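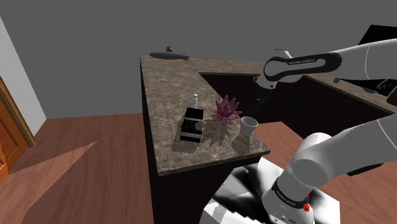 Fundach Falla hand grinder: nine months of cranking

Posted June 2023

My old Flemum electric grinder died in the middle of a pot of coffee for my in-laws, with a smell like a hair dryer that's swallowed a sock. It had been going downhill for a while (you had to shake it, then hit it, then shake it again), so I can't say I was heartbroken. But it did leave me with a full bag of beans and a houseful of people who wanted caffeine, and that's how I ended up reading about hand grinders on my phone until one in the morning.

I bought the Falla. It cost $346, and yes, that is a lot of money for a thing you power with your own elbow. I put off telling my husband the price for a week. You can get a perfectly decent electric one for less, and I nearly did, but every review I read of the cheaper machines had the word "loud" in it somewhere, and I get up before everybody else in the house. Loud was the one thing I really couldn't live with anymore.

So, the good stuff first. It's quiet! Not silent, there's a sort of gravelly crunch while it works, but I can stand right outside the kids' bedroom door and grind, and I have, because I like to wander when I'm waiting on the kettle. The handle turns smoothly all the way around and the knob on the end is big enough that my hand doesn't cramp. The body is slim and a little cold to hold first thing in the morning. I've got small hands and I can grip it fine. My brother has giant hands and he said it felt like wringing a flashlight's neck, so take from that what you will.

The grind itself is where the money went, I think. I'd always assumed my coffee was a bit bitter and a bit muddy because I was buying the wrong beans. I'd been switching bags every couple of weeks looking for one I liked. Then I put the same old house blend from Kong (the roaster by the train station, the one with the terrible parking) through the Falla and it tasted like a different drink. Sweeter, for one thing, and I could get to the bottom of the mug without that layer of sludge. I went back and bought two of the bags I'd written off and I liked one of them a whole lot. The other was still bad. A grinder can't fix everything.

For my pour-over I use 19 grams of beans, and that fits in one load with a little room to spare. If I'm making the big French press for company I have to fill it twice, and by the second round my arm is letting me know. A medium roast is easy going. The light roasts are a real workout. They're harder beans and you feel every one of them, and a couple of times the handle has stuck hard enough that I had to back it up a turn and try again. If you have any trouble with your wrists or your shoulders I'd go try one in person before you order, or skip it altogether and get something with a plug.

Adjusting it took me longer to figure out than it should have. There's a dial under the catch cup, and it clicks, and the clicks are nice and firm, but there aren't any numbers on it. None! You're supposed to tighten it all the way down until it stops and then click back out from there and remember where you were. I kept forgetting. I finally put a dot of nail polish on the ring where my pour-over setting is, and a second color for the French press, and I haven't had to think about it since. For this price I don't feel like I should've needed my own nail polish.

Cleaning is pretty painless. It comes with a stubby brush, and I brush it out whenever I remember. Once in a while I take the whole thing apart over a dish towel. Please do this over a dish towel. There's a little spring and a washer in there, and in August I got to spend a very sweaty half hour on my kitchen floor looking for the washer, which had rolled under the stove. I did email Fundach to ask about buying a spare and they mailed me one for free, and the person who wrote back was friendly, so points for that.

Static is a bit of a pain in the winter. The chaff clings to the inside of the cup and then jumps all over the place when you open it. I wet the handle of a spoon and stir the beans with it before they go in, and that takes care of most of it.

The lid is my other gripe. It just presses on. If you pick the grinder up by the handle when you're in a hurry, the lid comes with the handle and the rest of it stays where it was, or worse, comes up halfway and then lets go. I've dropped it once. It got a ding near the base and kept right on working, but the floor tile didn't do so well.

It comes in a zippered case that I thought was silly until we took it camping, and now it's the part my sister is most jealous of. Coffee at a campsite has no business tasting that good. We passed it around the fire ring and let the kids take turns on the crank, and I'd say that was the most popular activity of the entire trip.

Would I buy it again? I think so, yes. I'd wait for a sale, and I'd complain about the dial the whole way to the checkout. If you make one or two cups at a time and you care what they taste like, it's lovely. If you're filling a twelve-cup machine every morning, please don't do that to yourself.

4 out of 5 from me. The missing star is for the lid.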